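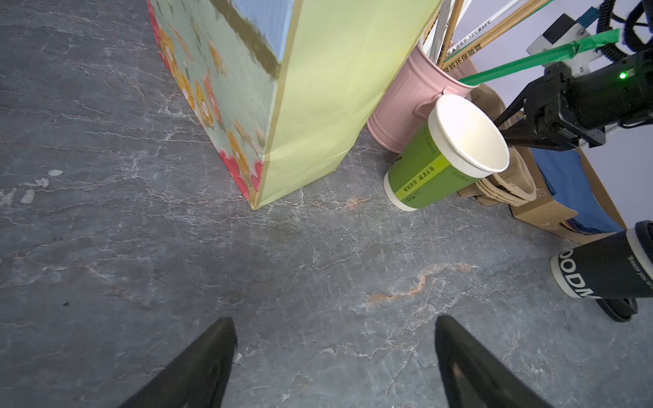

Which file should I load first?
Start with plernia_main.csv. The other tables join to it on record_id.

Plernia Gift Wrap Price Records
Posted December 18, 2020 by Hallard

Search this site Enter keyword Go

## Contents

1,186 rows, one per listed item: paper bags, roll wrap, tissue and ribbon. Prices come from the printed catalogs of two sellers, Kakakhel and Milloter. Scans were read at 300 dpi and corrected by hand.

## Fields

- record_id: integer, unique
- seller: K or M
- item_type: bag, roll, tissue, ribbon
- size_cm: height x width, blank for ribbon
- price: decimal, local currency
- pack_qty: integer

## Known problems

Milloter changed its size codes in June. Rows before the change keep the old code in size_old. Pack quantity is missing for most tissue. Prices are not adjusted for inflation.

## Loading

Files are UTF-8, comma separated, with a header row. Version 2 drops the duplicate ribbon rows.

## License

Free for noncommercial use. Cite the version number.

Comments

papertrail_k: size_cm reads as a date in my spreadsheet. Import it as text.

rowcount: Is size_old blank or null for K rows?

Hallard: Blank.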